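Filed under: Project Updates, Figures & Toys
November, by Amber Kramer

Tollel line, progress report for Sirkton

Tooling for the first two Tollel figures is finished and paid for. The third, Matei, is still at the sculpt stage. The licensor sent back the head in October with notes on the jaw and hairline, and the revised version went out on Friday.

Preorders stand at 1168 across both figures. The break-even point in our original proposal was 2690, so we are short of it, but the retail orders have not been added yet. Marijke Van der Linden is handling those and expects the first store commitments before the end of the month. 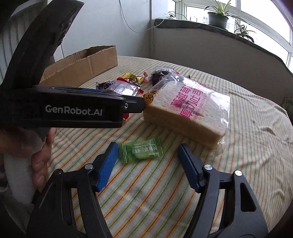

We received 52 test shots from the factory. Most were fine. The main fault was loose hip joints on the Ulline figure, and the factory has agreed to change the peg size at no charge. Paint on the belt also needs a second pass.

Packaging is behind by two weeks. The window box was too shallow for the cloak, and the new dieline added a little to the unit cost. We covered this from the contingency line and are not asking for more money.

Next steps are a second round of test shots, final paint approval for Ulline, and 100 signed cards for the early backers.

Contact Us | © Tollel Figures | Back to top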